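Parts Recovery and Sorting Room: Progress Report, October

The sorting room at Zemholm has now been in use for the full reporting period. This report covers what was done with the donated fixtures and fittings, what was spent, and what we plan to do before the next payment is due. It follows the headings in the grant letter, except that storage and labeling are covered together.

Intake

We took in 479 boxes and bags of mixed parts. Most came from the Matum warehouse when it cleared its upper floor, and the rest came from households and two hardware shops that closed in the spring. The Matum boxes were in fair order, with hooks and brackets kept apart from plumbing parts. The household bags were mixed and took much longer. A bag might hold curtain hooks, hinges, screws, plastic clips and pieces of toys, and each one had to be emptied onto a table and gone through by hand.

We turned away glass, anything with a battery in it, and paint. A notice to that effect went up at the door after the second week, and the number of unsuitable drop-offs fell.

Sorting method

The first plan was to sort everything by material. This was given up early. People who come in for a part ask for it by what it does, and a shelf marked "white plastic" was no use to them. Parts are now sorted by use first and by size second. Material is written on the label only where it matters, as with outdoor fittings.

Small parts are handled in shallow plastic trays with raised rims. The rims stop round pieces from rolling off the table, and a tray can be carried to the shelf without tipping its contents into a bag first. We bought 24 trays from Virov in several colors. We tried giving each color a meaning and dropped the idea when the trays ran short and people took whichever was nearest. A paper slip in the tray now does the same job.

Storage and labels

Four shelving units were put up along the back wall. Three are full. The fourth holds parts waiting for a decision, mainly single pieces with no match. Labels are handwritten. We asked Namboodiri for a quote on printed ones, but the price was more than the budget line allowed, and the handwritten labels have held up well enough.

The lower shelves turned out to be too deep for small boxes, which get pushed to the back and lost. Wooden strips have been fitted on two of the shelves to bring the boxes forward. The others will be done next month.

Spending

Shelving and trays came in under budget. Lighting went over, as the old fittings above the tables had to be replaced and not just cleaned. We have moved money from the labels line to cover this, as agreed by phone. Receipts are in the folder sent with this report.

Parts given out

Over 17 local repair groups and shops have collected parts from us. Hinges and drawer runners go fastest. Curtain fittings go slowly, and we may pass part of that stock on. The plastic pieces are the hardest to place, since many are one half of something and the other half never came in.
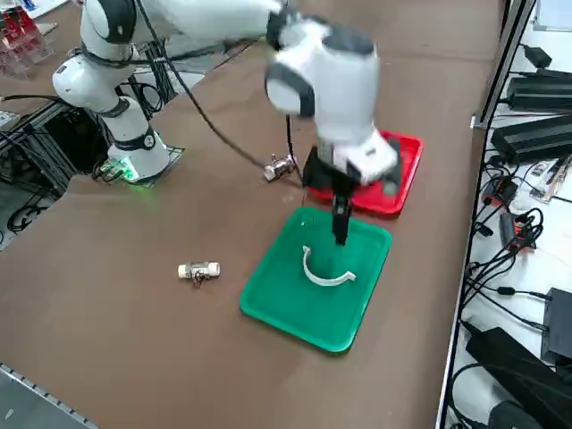 Report by Jagadeesh Venkataraman, with notes on stock by Subbarao Shenoy
October

Loose plastic pieces

A green tray with one white curved piece in it, shaped something like a C, gives a fair idea of the problem. One end is flared like an arrow tip. We have no name on our list for a part of that shape, so it would go under "curved, open" until somebody can say what it fits. Two small metal fittings were on the brown tabletop as well, and a red tray was set behind the green one.

Subbarao has suggested a sample board by the door, with one of each unknown part fixed to it and a number underneath. Visitors could then write down what they recognize. The cost is small and we would like to do it from the existing materials line.

Next period

Finish the strips on the lower shelves. Clear the fourth unit. Put up the sample board. Write to Matum about a second collection, which they have offered but not dated.

We ask that the second payment be released on the usual terms.

Related items
Parts Recovery Room: Opening Report
List of Accepted and Refused Items
Shelving and Lighting: Revised Budget
Zemholm Sorting Room: Notes for Repair Groups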